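Planning and Budgeting for a Two-Arm Service Robot: Frequently Asked Questions

Who is this page for?
Property managers and care home operators who are thinking about a Kunano two-arm unit and need numbers and lead times before they talk to sales.

Do I buy or lease?
Both are offered. Leases run for 35 months, with service included. If you buy, service is a separate contract and should go on its own budget line. Finbarr Breathnach on our accounts desk can quote both ways on one sheet.

How long does delivery take?
Allow 28 working days from a signed order. Orders placed in November usually ship in the new year.

What is not in the base price?
Spare gripper fingers, the charging dock, floor plan work and on-site training. Most first-time buyers forget the fingers. We suggest 3 sets per unit for the first year.

Do I need to change my rooms first?
Usually not. Measure door widths, counter heights and the clear floor in your smallest bathroom, and send them to Enda Noonan. Small bathrooms are where most plans go wrong — the base may fit through the door and still leave no space for the arms.

Can I see it in my layout before I pay?
Yes. We build a simulated room from your measurements and run the robot in it. The first 2 rooms are free with a written quote. You receive still views and a short report on reach.
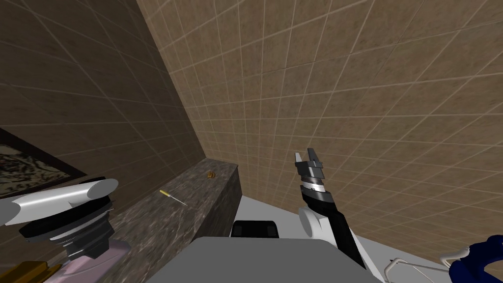
Simulated bathroom: both arms near the marble counter, with a screwdriver on top.

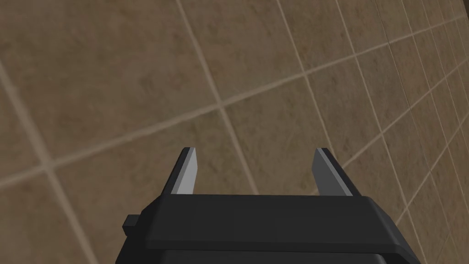 What should I check in the report?
Look at counter reach, floor reach and any spot marked as blocked by the robot's own body. If a blocked spot matters to your daily work, ask for a second run with the base moved before you sign.

Does it work with our Nukon building system?
Door and elevator calls work today. Alarm links are quoted case by case.

Who approves a change to the order?
Sinéad Ó Dálaigh handles changes until the unit ships. After that, contact Gearóid Fitzgerald in service.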